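Home Docs Downloads Tickets Community Sign in

Ticket 472: Cutier dish skill stops at grasp, right hand, pink plate
Status: open, waiting on customer
Product: Cutier kitchen pack, on Totberg two-arm base
Site: Grollden demo kitchen
Opened by: Zhiqiang Hao

8:40 am, Zhiqiang
Pack went on last night, clean install. Sink to dishwasher routine. Right arm goes out to the plate, hand opens, then nothing. Sits there till the 200 ms contact timeout trips and it throws GRASP_WAIT and parks. Mugs are fine. Bowls fine. Plates no. Tried it with the plate flat on the rack and tilted up, same code both times.

Need this going before the open morning, we paid for the full pack not the mug pack.

8:55 am, Lumturie
Hi Zhiqiang, can you send the log bundle please, Settings > Service > Export. Also which colour profile is the head camera on? And is the window blind up or down.

9:10 am, Zhiqiang
Bundle uploaded. Profile is whatever came with it. Blind is up, it's a kitchen, people want to see out of it.

9:35 am, Lumturie
Thanks. Log shows plate found OK on nearly every try, rim found on hardly any. Confidence on the rim sits under threshold and the planner won't close the fingers without it. So it isn't the hand. Please don't recalibrate the hand.

9:37 am, Zhiqiang
Already recalibrated the hand

9:50 am, Lumturie
OK. Restore the factory hand file then, it's in the backup folder with the install date on it. Restart the arm controller after, not just the app. Then:

1. Head camera > Exposure > Manual, set 100
2. Blind halfway
3. Run Cutier > Self test > Plate only
4. Tell me what rim confidence says

10:30 am, Zhiqiang
Restored. Exposure 100. Self test passes on the head camera now, rim is green. Ran the real thing. Gets the thumb in closer than before then GRASP_WAIT again. Different sub code, 5 this time, earlier one had no sub code at all.

10:40 am, Kiros Alemneh (Totberg integration)
Jumping in, sub code 5 is the wrist view disagreeing with the head view. Means the head camera is doing its job. Check that nobody has changed the wrist mask. On v1 of the pack the mask was drawn for the thinner finger covers, if you have the padded ones it thinks the finger is part of the plate. Which covers are on?

10:52 am, Zhiqiang
How do I tell

10:54 am, Kiros
Part label inside the packet they came in. Or squeeze one.

11:05 am, Zhiqiang
Packets are gone. Squeezed, they give a bit. Padded I guess? Tsehay put them on so will ask.

11:20 am, Zhiqiang
Tsehay says padded, definitly. Came as an upgrade in the same Bogale order. Would have been good to have a note in the box about the mask.

1:15 pm, Lumturie
Fair call, I've passed that on to docs. Mask file for padded covers is on the Downloads page under Cutier > Wrist. Load it for the right hand only to start, leave the left on the old one so we can compare. Power cables can stay as they are.

2:05 pm, Zhiqiang
Loaded. Running plate routine again, same pink plate, rack over the small bowl.
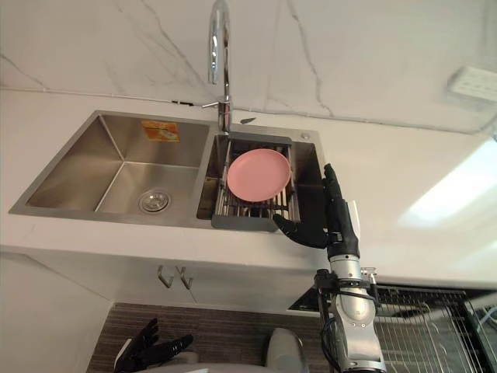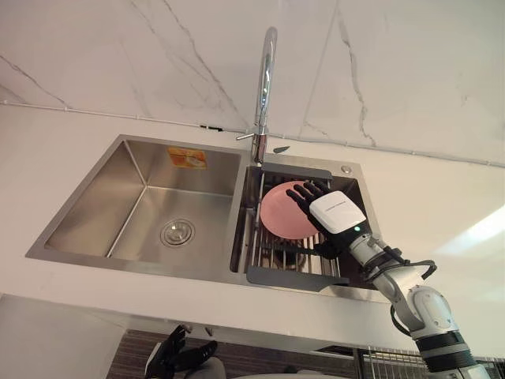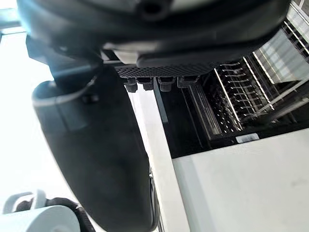

Lumturie Yordanov | Bogale Support, second line | February, 2:40 pm

Good, this helps. First two are head camera and the plate is easy to pick out on the rods in both, I'm happy with that side. The bright patch on the counter to the right of the sink is still strong though, so leave exposure on manual, auto will chase it. In the second one the hand is open right over the plate, and that's the pose where it used to hang.

Third one is the wrist camera and that finger takes up a lot of the view, left and centre. Bright area behind it on the left too. Mask needs to reach the rounded lower end of the finger, can you open the overlay and check it does. If there's a gap, drag it out and save as a new file, don't overwrite.

Still need from you:
- result of the plate run, pass or code
- overlay check
- firmware version off the wrist board (wasn't in the bundle for some reason)

Bereket Tesfamariam has the ticket after 4 pm, he's read it all. Leaving it open.

Recent tickets
Totberg arm parks after software update
Cutier mug routine skips handles facing the wall
Where to find replacement finger covers
Wrist camera overlay will not save
Changing the language on the Bogale tablet app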